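Print this page | E-mail this page to a friend

The Elden quilted mattress

I get asked about the Elden more than anything else we carry, so I finally sat down and wrote up the whole thing (Amândio Fonseca has been after me since June to do it). It's a white mattress with a wavy quilted top and a dark gray band along the side, and I have slept on mine long enough to have opinions!

First, delivery. It comes wrapped in clear plastic, and please take your time getting that off. I went at my first one with kitchen scissors and nicked the border, which I still see every time I change the sheets. Start at a corner, pull the plastic back along the side, and don't worry if a bit hangs on for a while.

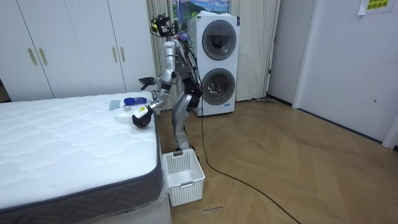

Page last changed: 9th March

The quilting is what sold me. It's puffy, the stitching runs in big cloud-like waves, and it feels soft even through a thin sheet. The catch is that crumbs love those little valleys. I keep a basket next to the bed when I clean, so anything that has ended up on top (bottles, bowls, cloths, you name it) can go straight in and I can get at the whole surface. Then I go over it with a soft brush, always along the waves, and for spots I use a barely damp cloth and let it air for up to 90 minutes before the sheets go back on.

The piped edge is a good thing to have if you sleep close to the side like I do. It holds its shape nicely and it doesn't show dust the way the white does. The floor right next to it is another story. Stuff rolls off the top and stops against the border, and a vacuum head just bumps into it. I use a dustpan with a soft lip and stand a small open bin right up against the mattress, so I'm not carrying a full pan across the bedroom.
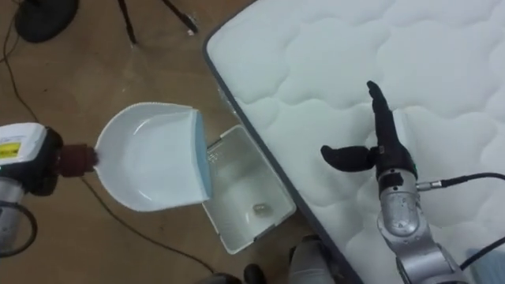

Sizes, prices and covers

We stock the Elden in 2 sizes. The single is 1,752 and the double is 2,287, both with delivery to your door. Getting it up the stairs is on you, so have a friend over!

A cover is extra. I like the Dritex one, it's thin and you still feel the quilting through it. Ximeng Yao in our shop swears by the Rajput, a thicker cover that's warmer in winter but a real wrestling match to get over the corners. Both can go in the machine on a gentle cycle. The Tultska topper fits the double only, please don't order it for the single, it hangs over and slides.

Questions about sizes or covers can go to Ximeng at the front desk.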